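Vuris Wrist Camera Kit, second revision - review
Posted in Sensing and End-of-Arm Tooling
Score: 6 out of 10

The Vuris kit consists of a compact color camera, a clamp ring for the tool flange, a right-angle cable, a cable guide with two straps, and a software package that handles exposure, recording and frame checking. We bought it for a small arm used in part sorting and general handling trials. The review unit replaced an older Olvera camera on the same bracket position, so most comparisons are with that model.

I was mainly interested in one question: does the kit support the recording practice we already follow? Our cell rules require that every run begin with a check frame, that lens condition be confirmed at shift start, and that any frame failing the sharpness limit be flagged and kept. Deleting bad frames at the source is not allowed, as it hides the failure rate from whoever uses the recordings later.

Mounting is good. The clamp ring seats squarely and has an index mark for repeatable orientation. Torque values are printed in the manual, and the ring did not shift during the test period. The cable guide is less convincing. With the last joint near its limit, the right-angle connector comes close to the link housing, and the manual gives no minimum bend radius. Rallbridge prints that number on the cable jacket of its competing unit, and Vuris should do the same. I set a software limit on the last joint and noted it in the cell file.

The software installs without trouble. Default recording settings are sensible except for compression, which is set too high for inspection work. Raising the quality setting increased file size but left the frame rate stable. The setting is stored per profile and survives a restart. It does not survive a firmware update, so profile verification needs to be a line on the update checklist. 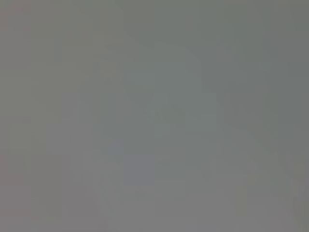
Frame checking is the feature that separates this kit from the Olvera. The checker assigns each frame a sharpness score from 0 to 100 and compares it with a limit set by the user. Ours is 73. The score is written to the log with the time stamp, and the frame stays in the recording with a flag attached. A frame made up of blurred gray areas, with stepped block edges and a soft diagonal between a darker band and a lighter one, offers no usable detail for locating a part or confirming a grasp. Under our rules it gets a reject code and no cause code until someone has examined the lens, the focus setting and the working distance. The Vuris software allows the cause field to stay blank, which I count in its favor. The Olvera software forces a choice from a list, and operators tend to pick the first entry.

The score has limits. It measures local contrast, so heavy compression can affect it: block edges are edges as far as the calculation is concerned. Set compression first and the limit second, then lock both. The manual covers these settings in separate chapters and never mentions the link between them.

A second weakness is what happens after a flag. By default the kit only logs. It can raise a digital output after a chosen number of consecutive flagged frames, but this is off as shipped and sits under the advanced menu. We set it to 6 frames and wired the output to a program hold. This is a process signal. It must not be used as a protective stop, and the manual is properly clear on that point.

Documentation is otherwise fair. The cleaning section names suitable wipes and warns against spraying the lens directly. The calibration section assumes a flat printed target, which is not in the box. Homent sells one that fits the routine, or you can print your own and check the spacing with calipers. Record the target size in the profile - the software accepts a wrong value without complaint.

The log export is a plain text table of up to 700 rows per file, after which it starts a new one. Header names are consistent between files, so joining them is simple. I would still like a setting for the row limit.

For: stable clamp ring, honest handling of flagged frames, blank cause field permitted, readable logs.

Against: no bend radius given, compression default too high, profile reset on firmware update, hold output disabled as shipped, no calibration target.

Suitable for cells that already have a written recording procedure. Shops without one should write it before changing any of the defaults.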